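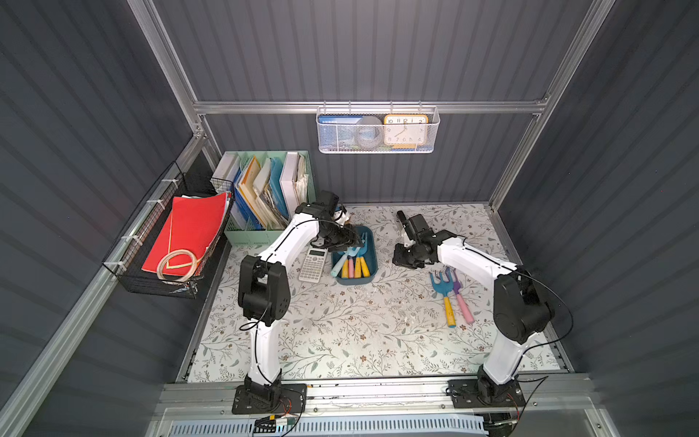 *The orange clock, in its basket.*

My aunt left me 2,130 dollars and her debts at the Minja bakery, and I was on the last bus to Pisteck before I'd done the math. Sixteen stops! I ate a plum and worried the whole way — she never once paid for bread, you see.

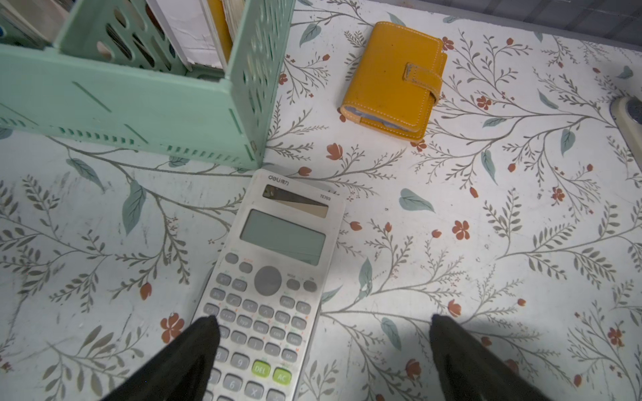

*Calculator, wallet, flowers.*

The baker wanted 2,072. I paid him, bought a seeded loaf with what was left, and asked if he'd open me a tab.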